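Westema opens its Flirden site to visitors for a day of home robotics demonstrations
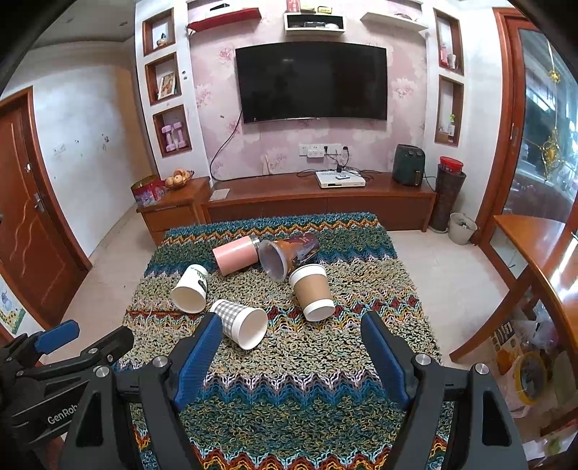 What will visitors be able to do at the open day?
They can watch operators record everyday household tasks with hand-held grippers, try a gripper themselves under supervision, and see how the recordings are used to train robot arms.

FLIRDEN – Westema will hold a public open day at its Flirden site on a Monday in February. Doors open at 10 a.m. and the last demonstration begins at 4 p.m. Admission is free, but places on the demonstrations have to be booked in advance.

The company develops software that helps robot arms handle common objects in the home. Much of its work starts with people. An operator holds a gripper fitted with a camera and carries out a simple job, such as picking up a cup from a rug. The recording is then checked and added to the material the software learns from.

Cups and bottles will be a main subject of the day. Paper cups, a clear tumbler and an insulated bottle lying on a patterned rug make a different job from the same items standing on a plain table. The hand has to come in at another angle, and a paper cup can be crushed if the jaws close too far. Operators will show several ways of approaching an item that is lying on its side and explain which ones they use most.

The program has 12 demonstrations, each lasting 20 minutes. Groups are kept small so that everyone can see the work up close. After each demonstration there is time for questions, and visitors who want to can pick up a gripper and make a short recording of their own. These practice recordings will be shown on a screen in the room and deleted at the end of the day.

In a second room, Inometti will show 2 robot arms working with software trained on household recordings. The arms will sort cups and bottles into trays. Inometti builds the arms and has worked with Westema on the project since it began. Its staff will also talk about maintenance, safe working distances and what happens when an arm drops something – visitors should expect to see that, as the software is still in development.

Bañez, which supplies training courses for technical staff, will have a table in the entrance hall with details of paid operator positions. No background in robotics is required for these jobs. New operators are given instruction on holding the gripper steady, moving at an even pace and checking a recording before it is sent in.

The site can take up to 300 visitors over the day. Children are welcome with an adult, though only visitors aged 14 and over may use the grippers. Bags and coats can be left at the front desk. The demonstration rooms are on the ground floor and have step-free access.

Parking is available behind the building, with the entrance on the north side. Coffee and sandwiches will be on sale in the hall until 3 p.m.

Bookings can be made through the Westema website or at the front desk in Flirden. Members of the press who wish to film the demonstrations are asked to contact the Westema press office before the day – filming is permitted in both rooms, but tripods have to stay outside the marked floor area around the arms.

About Westema
Westema develops software for robot arms used in homes and small workplaces. The company is based in Flirden.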